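Virnadau workshop finishes second pair of hand-held grippers

Posted November 9, 2024

Members of the Virnadau shared workshop have finished a second pair of hand-held grippers and started using them at the sorting table. The first pair was completed in June and has been in use most evenings.

The grippers are held one in each hand. The person using them opens and closes the fingers to pick things up, and the movements are recorded so they can later be played back on a pair of small arms the workshop is building in the next room. The arms are not finished. One has all its joints moving and the other is waiting for a replacement motor.

The project goes by the name Trarnow, after the street the workshop was on before it moved. It began as one member's kitchen-table build and came to the workshop when the parts no longer fit in the apartment.

Cost of the build

The group set a limit of $600 for the second pair, the same amount it spent on the first. The final figure was $700. Most of the difference went to cables. The first set was too short to let a person reach the far side of the table, and the longer ones had to be bought twice after the wrong connectors arrived.

The finger parts were printed on the workshop's own machine. Printing took two evenings, plus a third for a finger that warped and had to be redone. Screws came from the general stock, and members are asked to write down what they take so the drawer can be refilled.

The motor for the unfinished arm is on order from Mitard, a small parts seller that the workshop has used before. It was due last month. The group has been told it is on the way.

What changed from the first pair

The main complaint about the June pair was the grip. After half an hour it was hard on the wrist, and people with smaller hands could not close the fingers all the way without shifting their hold. The handle on the new pair is shorter and set at a steeper angle. Two members who had stopped using the old ones have gone back on the sign-up sheet.

The cable exit was also moved. On the old pair it came out at the side and caught on sleeves.

The software is unchanged. It runs on the workshop's older desktop computer and still has to be restarted if either gripper is unplugged while it is running. A fix has been written but not tested.

Practice tasks

Recording is done in short runs, each one a single task from start to finish. The list now includes opening and closing lids, moving small items into compartments, and putting straps and clips away. The target for the year is 600 usable runs. A run is thrown out if an item falls on the floor or if the person reaches in with a bare hand.

Lids have given the most trouble. A stiff lid tends to lift the whole box with it, and several people have settled on holding the box with one gripper while opening it with the other. Compartments are easier, though small items can get stuck in the corners between dividers.

The black grippers have a gray triangular plate on top, and a clear six-section organizer is one of the boxes used with them.
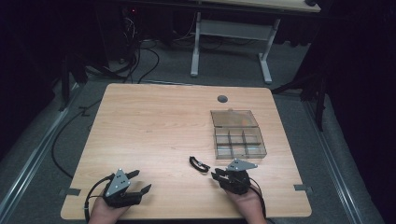 Open evenings and next steps

The sorting table is open to all members who have done the bench safety talk. No experience with robots is needed. Sign-up is on the sheet by the door, in one-hour slots, with 2 people per slot so that one can work while the other watches the recording screen. Long sleeves should be rolled up.

Work on the arms will continue through the winter. The group wants to have both moving before it tries any playback, starting with the lid task at low speed.

A neighboring workshop, Aoki, has asked for the drawings for the new handle and plans to make a pair of its own. The drawings will be put in the shared folder once the screw sizes have been corrected. Anyone who copied the June version should wait for the new file before printing.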